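**Old Computers, and Where They Go to Sulk**

The fall e-waste drive is on again, and going by the messages we've had, most of you own at least one computer that hasn't been switched on since it last knew what day it was. They live in the hall closet, behind the vacuum. They have been moved from apartment to apartment with great care, like an aunt's china, and with even less chance of being used.

Last year's drive took in 282 items. A good share of those were cables, and a good share of the cables fit nothing else that came in. If you have a shoebox of these, bring the shoebox too. We can recycle cardboard.

The drop-off point has moved. It used to be the loading dock at Mustano, which was handy until Mustano remembered it needed a loading dock. It's now the side entrance of the Trirenness building, the one with the green awning, and there is short-term parking for 10 cars if everybody parks like an adult. Please don't leave things outside after closing. A printer left out in the rain is still a printer, and we still have to carry it.

Before you bring a computer in, a word on what's in it. Deleting your files and emptying the trash does very little. The files mostly stay where they were, with the label peeled off, and anyone with an idle evening and free software can go looking for them. Your tax returns may be dull reading, but they have your Social Security number at the top.

So copy off what you want first. Then copy it a second time, to something else, and open a few of the files to be sure they're really there – the number of people who carefully back up a folder of shortcuts is higher than you'd think. Sign out of your accounts. If the machine still runs, use its own reset option and pick the slow, thorough version. Start it before dinner.

If it doesn't run, the drive can come out. On most desktops that means unplugging the thing, taking off the side panel, and removing a few screws and two cables. Keep the screws or don't. We have a coffee can of them already and no plans for it.

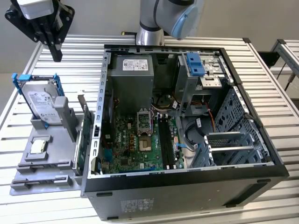
**Do I have to take the hard drive out before I drop off a desktop?**

Only if you want to keep it. Any drive left inside will be pulled and shredded, and you can ask for a certificate when you sign the form. Laptops get the same treatment.

We can't take tube televisions, anything with a swollen battery, or microwaves, however smart the seller said they were. The county site takes all three.

Working machines less than a few years old go to Nullov for refurbishing, so please send the power cord along. Refreshments are from Ó Gríofa again, and will be on the far side of the room from the toner.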